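Module 2: Coiling, tying and stowing of flexible lines
Handout, revised August 31, 2026
Prepared by Meirion Hughes, Grurnstead
13 shares | 2 comments

2.1 Terms
Coil: a line laid in successive loops of similar size. Bight: any slack part between the two ends. Tie: a wrap that draws the loops together at one point.

2.2 Coiling
Lay the coil flat on a clear table. Keep the loops of equal diameter and stack them without crossing. Apply the tie at one side and leave the tails outside the loops. Strands will cross and pinch inward at the tie; elsewhere they should lie parallel.

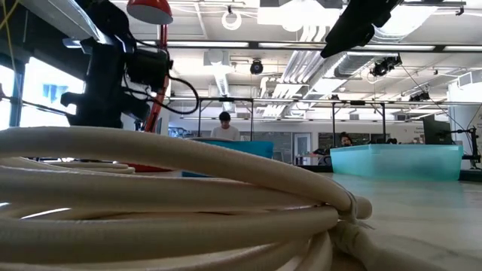
2.3 Stowing in bins
Select the bin before lifting the line. Bin width should exceed coil diameter. If it does not, loops ride up over the rim and may catch on adjacent items. Opaque bins require a label. Translucent bins may be checked from outside, though small items low in the bin are seen only as outlines. Leave a gap between neighbouring bins.

Lower the line by the bight, never by a tail. Feed any overhanging loops inward before the bin is moved.

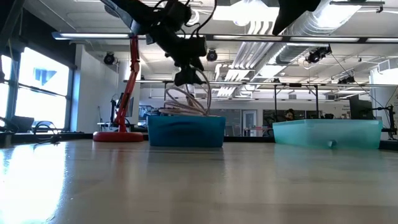 Fig. 2. Pale line in loose loops over the rim of the blue bin; translucent bin to the right.

2.4 Exercise
Repeat 2.2 and 2.3 with the line supplied. Record faults on sheet 97. Completed sheets to Ayanda Shabalala, room 774.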